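Does a wrist view help when the object is see-through? Student project report, Sirwood Robotics Lab

Summary

We trained a small arm to pick up drink bottles and put them in a basket, then compared two ways of choosing the grasp point. The first used only the fixed view of the table. The second added readings from a module on the gripper. The added readings helped most with clear bottles and made little difference for cans.

Background

Clear plastic is hard for depth sensing. In January we tried the Ferrand grasp planner as it comes, and it kept aiming at the label or the cap, the only parts it could find reliably. The bottle tipped over on many of those tries. Jurnska, the simulator we use in class, did not show the problem at all — its bottles are solid shapes with a painted surface. So we moved to the real table earlier than planned.
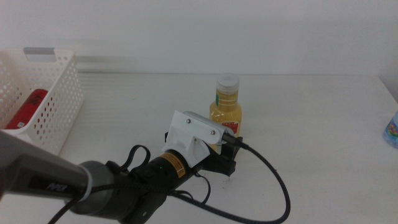
Nadhirah Yusof
Project report, submitted March 21, 2022

Setup

The arm is a PIPER with a two-jaw gripper. A 3D-printed bracket above the jaws holds the sensor module, and its cable needs enough slack for the wrist to turn. Our first bracket sat too low and hid the cap during the approach. The second one is angled and has a triangular gusset, which stopped most of the shaking. The table and wall are both white, and we kept them that way because a plain background was the harder case for the fixed view.

Data

We recorded 2626 demonstrations by hand guiding and kept 300 placements aside for testing. None of the test placements used a position from training. The policy was trained in Surnier with the default settings, apart from a lower learning rate. Training was repeated with 7 random seeds for each condition.

Results

With the fixed view alone, the usual failure was closing the jaws too early, in front of the bottle. With the gripper readings added, the arm corrected during the last part of the approach and closed lower on the body. All seven seeds showed the same direction of change. Bottles with yellow contents were easier than bottles of water in both conditions.

Two kinds of failure remain. Ribbed bottles sometimes turn in the jaws during the lift, and the cable can pull on the bracket when the wrist is near its limit — we re-ran any trial where that happened and logged it separately.

Next steps

Route the cable along the arm, add softer pads to the jaws, and repeat the test with half-full bottles.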